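4. Household and shop-floor chores

4.1 Choice of tasks

The question we set out to answer is a narrow one: which ordinary chores can a two-armed machine now do well enough to be left alone with them? By "left alone" we mean that a person starts the job, goes away and comes back to find it finished. A machine that needs someone standing beside it may still be worth having in a workshop, but in a home it saves very little work.

The chores in the Lotitz set came from two places. The household half was drawn up from diaries kept by families who wrote down what they tidied, wiped, folded and put away. The shop-floor half came from Nägeli, a small maker of pump fittings, where we asked staff on the packing line to list the jobs they would gladly give up. The two lists overlapped more than we had expected. Putting loose things into a box appeared near the top of both, and so did taking things out of a box in which they had become mixed up.

We left out anything involving heat, blades or stairs. We also left out cooking, which would need a study of its own, and any job in which the person keeping the diary could not say what "finished" would look like. "Sort out the hall" was dropped for this reason, although it was the entry that came up most often in one household's diary.

4.2 Teaching by hand

All demonstrations were given with hand-held grippers, one in each hand. The person works at the table in the usual way but can touch things only with the gripper jaws. We prefer this to steering the arms from a distance. People learn it in a few minutes, they work at close to their normal speed, and they can feel through the handle when something is slipping. The drawback is that people do things with their wrists that the arms cannot copy. A demonstration that looks perfectly good may ask for a turn of the wrist that no joint on the machine will make.

The bin-and-ring task in Figure 2 is the plainest in the set, and we use it throughout this section to explain the method. The ring has to end up inside the bin, and the bin has to stay upright on the table. Either hand may be used for either object. No order is laid down.

Figure 2. The bin-and-ring task, with a gripper held in each hand.

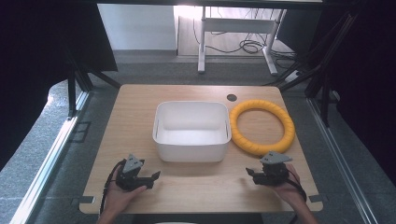
Apinya Onsri
Research Fellow in Applied Handling, Clirari

A person finds this task too easy to think about. For a machine it has several awkward points. The ring is only slightly smaller across than the bin is wide, so it will go in flat if it is lowered with care and will otherwise catch on the rim. It is also thick, and the jaws are short. Where the jaws close matters a good deal: a grip that takes only the upper part of the ring tends to let go once the weight comes on to it. The ribbed surface gives some hold, but it can also make the jaws settle a little to one side as they close.

The bin brings troubles of another kind. It is light and empty, and a push from the ring is enough to send it across the table. People deal with this without being told. Nearly all of our demonstrators used one hand to steady the bin at the rim while the other brought the ring over. A few lifted the ring with both hands and dropped it in from above, which is quicker and usually works for a person, but we found it hard to teach.

The two objects start almost side by side. We chose this on purpose after early trials in which everything was set well apart. Those trials flattered the machine. In real cupboards and on real benches things touch each other, and a gripper that comes down beside one object will often knock its neighbour.

4.3 Recording

We recorded 374 demonstrations of the bin-and-ring task. After checking, more than 300 were kept. The rest were set aside for dull reasons: the demonstrator began before the recording did, a sleeve covered the objects, or the position of one gripper was lost for part of the run. We did not throw out clumsy demonstrations as long as the job was finished. In an earlier study we kept only the neat ones and ended up with a machine that had never seen a mistake being put right.

The small flat plates on top of the grippers need to stay in view while a recording is made, and this shaped how people worked more than we would have liked. Some demonstrators held their hands at an unnatural angle after being reminded of it. We stopped giving the reminder and accepted a higher rate of lost recordings.

Demonstrators were office and workshop staff. None of them had trained a machine before. They were paid for their time at their normal rate and were told what the recordings would be used for.

4.4 Testing

Each trained version was tried in 25 runs. Before each run the objects were put back by hand, with the bin and the ring shifted and turned within an area marked on a printed sheet, which was taken away before the run began. A run counted as a success if the ring was wholly inside the bin, the bin was upright and the arms had gone back to rest. It counted as a failure if the ring left the table, if the bin tipped over, or if nothing useful had happened by the time limit of 300 seconds.

That limit is generous. A person does the job in the time it takes to say what they are doing. We set it high because speed was not the question. An arm that takes several minutes to put one object in a bin is still of use overnight in a store room, provided it can be trusted.

The results fell into a clear order. With both objects in positions close to those in the demonstrations, the machine was reliable, and the few failures came from poor grips on the ring. When the bin was moved nearer to the far side of the table, the arms could still reach it but the angle of approach became poor, and the ring was often left resting on the rim. When the ring was swapped for one of a different thickness, the machine carried on as though nothing had changed and closed its jaws at the old height.

The last result matters most for the question of this paper. The machine did not learn to put rings in bins. It learned to put this ring in this bin, in roughly this part of this table. More recordings helped with moved objects and did almost nothing for changed ones.

4.5 What this says about chores

On the shop floor, the result is better than it sounds. The parts packed at Nägeli come in known sizes and are set down in known places, and the line manager was content with a machine that does one thing and stops when it is unsure. Stopping is the important part. In our trials the arms seldom stopped by themselves. They would press a badly held ring against the rim again and again until time ran out. Gatier, who supplied the arms, have since sent us a change to the force limits that ends a run after repeated contact, and we are testing it now.

At home, the same result is close to useless. The diaries show that hardly any tidying job is the same twice. The box is the same but its contents are not, or the toys are the same but someone has moved the box. A family would have to record a fresh set of demonstrations every time something new came into the house, and the diary keepers we put this to said they would sooner pick things up themselves.

We therefore rate "put loose things into a box" as ready for fixed shop-floor use with someone within call, and as not ready for the home. The ratings for wiping, stacking and folding are given in the next section. Folding does worst of all, and we doubt that the method described here will be enough for it, however many recordings are made. The remaining trials, with mixed objects in a shared box, are planned for August.

Last updated: 5 June 2025
Shared 25 times
2 comments

packing_bench
We tried something like this with small castings and had the same trouble with it never giving up. It would sit there shoving a part at the edge of the tray until somebody walked past. Would like to see the numbers with the new force limits when you have them.

M. at the back
Did you try it with the bin fixed down? I know that's cheating for a kitchen, but at work everything is bolted to something anyway. My guess is that most of the trouble with the rim would go away. I agree about folding.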